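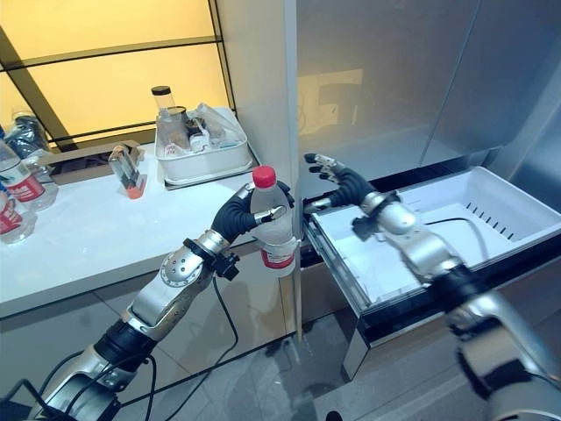
Vol. 6, No. 9, p. 18

Labeling two-arm storage tasks by contact phase

The method in these notes splits each demonstration into phases by what the hands are touching. We trained the Livska policy on 420 demonstrations of putting bottles away. With one label per whole task, it often closed the hand before the drawer was open far enough.

1. Record both arms on one clock. Use the head camera and the wrist cameras together. The head view gives you the bottle and the drawer at once, and the wrist view shows the grip.

2. Mark a new phase whenever a hand gains or loses contact. Do this for each arm separately. One arm may hold a bottle through several phases of the other – keep that as a single hold.

3. Check every grasp label against the wrist view. Fingers close to the lens blur badly, so step a few frames each way before you set the boundary.

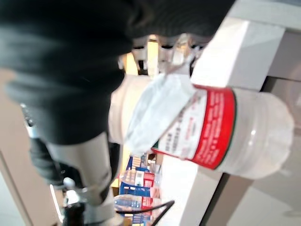 If the two views disagree, trust the wrist camera for contact and the head camera for position. Santeri Halonen wrote our first labeling rules the other way round, and we had to redo nine files.

4. Train with the phase label as an extra input. Hold back 18 demonstrations for testing, and keep them from a different operator if you can.

5. Score each phase by itself. In our June tests most of the remaining failures came at the handover between arms, and the single task score had hidden them.

Clear bottles are still harder than solid ones. We have not tried the method on soft packs.

Related items
Syncing wrist and head cameras
Drawer opening with one arm – Orvokki Juntunen
Vesberg test kitchen: setup notes
Grip labels for clear plastic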